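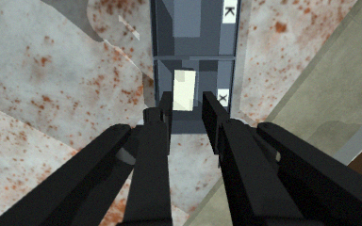 Wouldn't you learn more by spending the money on a real gripper and breaking a few things? asked one reader under my last post, and went on to say that a simulated hand never gets dusty, never loses a screw and never pinches your thumb, so how could a review of one be worth anybody's evening?

It's a fair question and I have been chewing on it for a while, partly with a cup of tea and partly while waiting for the Neltura installer to finish. I do own a real gripper. I've also got a small apartment and a neighbor who goes to bed early, and there is a lot to be said for being able to close your fingers on the wrong thing at eleven at night without a sound. So I've kept going, and this is my review of the Tustero linkage gripper pack for Neltura, set against the Amgate parallel gripper that comes with the program.

Posted 24 Dec 2025

Setting up was easier than I feared! The pack drops into your models folder, you pick a wrist from a list, and the thing shows up with its joints already named sensibly (bless whoever did that). I run both grippers through a Negash controller, the plain one without the touch screen, and it saw the Tustero right away. The Amgate needed its stroke typed in by hand, and I got it wrong the first time and spent a good while blaming the wrong piece of software.

My usual test is picking small blocks out of a divided tray, which sounds dull and is, but I have never found anything that shows up a gripper's manners faster. Open space is easy. Put a block down between walls, with your fingertips going in on opposite sides of it, and suddenly you care very much about how thick a finger is and where the rest of the hand ends up when it opens. I ran 100 picks with each gripper, same tray, same starting poses, same closing speed. The Tustero missed 2. The Amgate missed 14, nearly all of them when the block was lying close to a divider and one of its chunky fingers had nowhere to go.

The flat fingertips on the Tustero are the best thing about it, in my opinion. They slip down beside a block very nicely, and when the block is a little crooked they tend to square it up on the way in. The linkage behind them is bulky, though, and you do have to plan for that. Those long outer bars swing wide, and from a camera mounted near the wrist they fill up a good deal of the view. I found myself moving the camera over and over, trying to see the block and both tips and still have enough tray showing to know where I was. If you train anything on wrist views, try your camera placement before you collect a mountain of data. I did it the other way around.

The tips also travel on a slight curve as they close, so your height drifts a bit between open and shut. Negash has a correction table for this, buried under the tool menu, and once I'd filled it in the trouble went away. The Amgate closes dead straight and needs no such fussing, and for flat parts on an open table I would still reach for it first. It's also quicker to simulate, with fewer joints to work out, and my old desktop was grateful.

A couple of grumbles. The contact settings in the Tustero pack are very grippy out of the box, and I'd turn the friction down before trusting any of your numbers (mine above are with it turned down). The manual is 2 pages long and one of them is the license. And I wish the fingertips were offered in another color, as black against a dark tray gives my poor edge detector fits.

As for the reader's question, I'm keeping both the real one and the pretend one. For crowded trays the Tustero pack has earned its spot in my folder, and over the holidays I want to try it with softer pads, if I can work out where the pad stiffness is set. It isn't in the manual.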